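Progress report to the Parninier Fund
Automated teardown of office computers at the Kuststead workshop
7 June 2026
Prepared by Krisztina Szénási, workshop manager

Dear Géza Szalai and everyone at the Fund,

Thank you for your patience, and for the kind note after your visit in March. We promised you a plain account of how the two robot cells are getting on, and I have tried to write it the way I would tell it to you over coffee, which I'm afraid means it runs a bit long. I'll begin at the bench, with the desktop towers and their hard drives, because that is where most of our hours have gone.

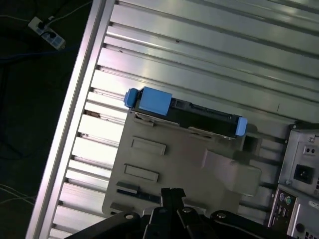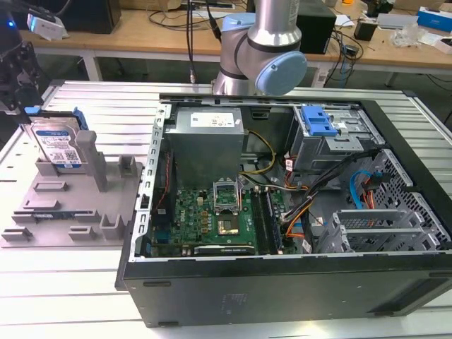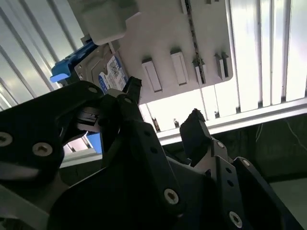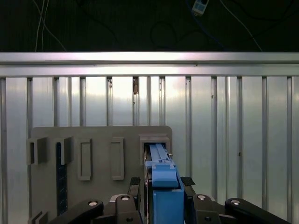
What the cells do now

The job we picked first was the one our people liked least, and that was getting drives out of old office towers. A case is opened and laid on its side on the slotted platform, and the arm works with the drives and their blue plastic carriers. The gray fixture tray beside the tower gives each part a known place to go. Fouad Ghoneim drew the tray himself and is on his fourth version (he would like me to mention that the third one was perfectly good, and I have now done so!).

We have put 73 towers through since the cells were switched on for daily work. Most were ordinary business desktops from the Edum office clearance, and they suited us well, as so many of them were built alike. The mixed load from Hegyi has been slower going. Every maker has its own idea of a latch, and when the arm meets one it has not been taught, it stops and waits for a person.

What has changed for the team

I know this is the part you care about most, and so do I. Four people worked the teardown benches before, and the same four work here today. Their days look quite different, though. Adelino Carvalho used to spend whole shifts bent over open cases, and his wrists were giving him real trouble by the winter. He now looks after both cells, sets up the towers, and steps in when one of them stops. He tells me he goes home less sore and more tired in the head, and I thought you should hear both halves of that.

Ernő Virág was the most doubtful of us, and he has been very fair about it. He still does the odd cases by hand, the rusty ones and the ones somebody has glued, and he is quicker at those than the arm will be for a long while. We have asked him to write down how he handles each kind, and two afternoons a month are set aside so he can do it without being called away.

The noise is better than we feared. The waiting is worse. Standing by while a machine lines itself up with a slot is dull work, and we have started giving the cell operator some sorting to do nearby so the time doesn't drag.

Where we are behind

Training took longer than we planned, and the written guide for new operators is only half done. I had hoped to send it along with this letter. We also need a steadier supply of spare finger pads, and Fouad is asking around for prices.

Until autumn

We would like to finish the guide, teach the cells the Hegyi latches, and let Adelino train a second operator so he can take a proper holiday. The budget sheet will follow separately once our bookkeeper has been through it. Please do come and see us again, and bring the colleague who asked all those good questions about screws.

With warm thanks from all of us,
Krisztina Szénási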